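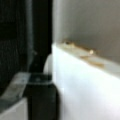 *Husville, September*

## The Long Return of the Local Ferry

For most of the past century, the crossing between Husville and Trivach was regarded as a service in decline. The opening of the Bandov road bridge drew away commercial traffic, and the ferry was left with schoolchildren, farm workers and the occasional summer visitor. By the time the Aubert landing closed, a single boat remained in use.

The present service has been rebuilt slowly. The district transit office operates 5 crossings each weekday morning and 4 in the afternoon, with a reduced timetable in winter. Monthly passes are held by 590 residents, many of whom work at the hospital in Trivach and formerly drove the long way by the bridge.

The river itself sets certain limits. At the Husville landing the channel is 900 feet wide, and in spring the current can carry a boat well downstream of its berth. Crews are trained to approach from below and to hold position before lines are passed ashore. Fog remains the most common cause of cancellation, and notices are posted at both landings by six in the morning.

Passenger surveys suggest that reliability matters more to regular riders than speed. The office has therefore declined to shorten the crossing time, and has put its funds into shelters, lighting and a second set of mooring posts.

The future of the Aubert landing is still under review. Its ramp is sound, but the access road floods most years – a problem that falls to the county. Residents on that bank continue to travel by way of Trivach, where parking has been extended along the old rail yard.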